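Gesia Help > Community > House & Garage > Floors

Browse Topics Unanswered Tags Sign in

Sealing a garage floor in a warm sandy color, will I regret it?

So I finally cleared out the garage (a two-car that has never once held two cars) and I want to do the floor before everything creeps back in. It's plain concrete, 40 years old, a few hairline cracks, one old oil spot by the door. Everybody on my street has gone gray with the speckles and I just can't get excited about it. I want something pale and yellowish, like dry sand — I think it'd make the whole place feel less like a cave.

My worktable is light wood and stays out there all year, so the two have to get along. I went back and forth on this so many times that my spouse now leaves the room when I bring it up.
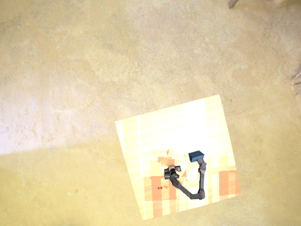

Sandy yellow floor with a light wood tabletop, seen from overhead. Pretty much the color combo I'm after.

What I need to know is: does a pale floor show every bit of dirt? Do I go with epoxy or just a concrete stain and sealer? And can I do it in July, when it gets awfully hot in there by noon? I've got a budget of 700 dollars and I'd love to have some of it left over.

porchlight3954
I did mine in almost that color and I'd do it again tomorrow! It does show tire marks, I won't lie to you, but it hides dust and sawdust way better than the dark gray we had at our last place. Dark floors look filthy the minute you sweep them. Mine gets a mop and a squirt of dish soap every couple of weeks and that takes care of it.

Go with epoxy if you park in there. Stain is pretty but the old oil spot will come right through it, ask me how I know. Scrub that spot with degreaser, rinse, let it dry, and then do it all over again. If water still beads up on it you're not done.

For July, start early. I was rolling by 6 a.m. with the big door shut so the sun wasn't on the slab, and I mixed small batches. The stuff gets hot in the bucket and once it starts to thicken you can't save it. Pour it out on the floor in ribbons and work from there.

I ordered color chips from Flolurow before I picked. Leave them on the floor for a few days and look at them at night too, with the lights on. My first choice went kind of green under the old tubes.

mudroom_dan_not
just paint it gray lol

kettle and twine
Before anybody buys anything, tape a square of plastic down on the slab overnight. If it's damp underneath in the morning, hold off on epoxy, it'll peel. We skipped this at our house on Catacutan Road and I was scraping up flakes for two summers.

Fill the hairlines with a patch made for concrete and sand it flush. And wait the full 10 days before you put a car on it, no matter what the can says about light traffic. The table can go back sooner, but stick felt or rubber under the legs — wood feet will leave rings on a new coat.

Color is fine by the way. My kitchen is nearly the same shade and I never got tired of it.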